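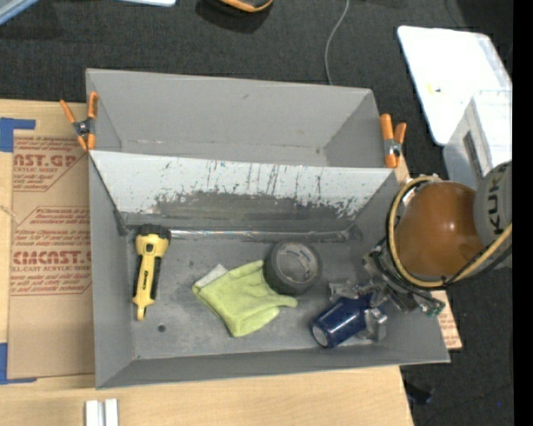
*The Orkener cell in October, arm over the front half of the bin.*

Most of my time on this cell goes to the bin and very little to the arm. The KUKA mostly looks after itself. The bin gets scraped by metal fingers all day, and the sloped divider takes the worst of it. The dark patch low on that panel is bare wear, with thin black scratches running through it. I log the cycle count every time I look at it, and this month it passed 3000.

The divider is held by 2 spring clamps, the orange-handled kind, one at each side of the bin. I tried screws first. They held fine, but swapping a panel meant lifting the whole bin off the table and then finding its position again. With clamps I can do it before my coffee gets cold.

My routine every 1000 cycles:

- Take everything out and wipe the base.
- Run a fingernail along the bottom of the divider and feel for burrs.
- Reseat both clamps.
- Check the bin against the blue tape on the table.
- Move the arm through its full reach by hand and watch the hose loop.

The hose matters more than I expected. In spring it rubbed on the bin wall and I lost an afternoon to it, so now it gets a wider loop and a fresh tie whenever it looks tired.

The acrylic sheet under the bin still has its brown paper on. I'll peel it when I cut the next divider — probably at cycle 3000 and something, if the Plindus order with the new clamp pads ever shows up.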